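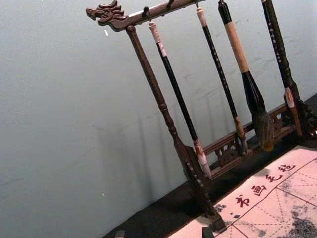
**Brush and Ink, Unit 2: Caring for Brushes**
Instructor: Lesia Ivanyshyn, Room 9

Reading before class: Kravets, chapter 4, up to the section on paper sizing.

A new brush is stiff with starch. Soak the tip in cool water until the hair opens, then press it gently between two fingers. Hot water softens the glue at the base and the hair will start to shed.

Hair types used in this course:

- Goat: soft, holds a lot of ink, slow to spring back
- Weasel: firm, good for small script
- Mixed: a firm core with softer hair outside; use this for the first assignments

After writing, rinse until the water runs clear. Dried ink near the base splits the tip. Shape the hair to a point and hang the brush with the tip down. Don't put the cap back on a damp brush.

Bottled ink is fine for practice sheets. We start grinding ink in Unit 4.

Assignment: one page of horizontal strokes and one of vertical strokes, medium brush. Hand both to Nazar Bondarchuk at the start of the next class.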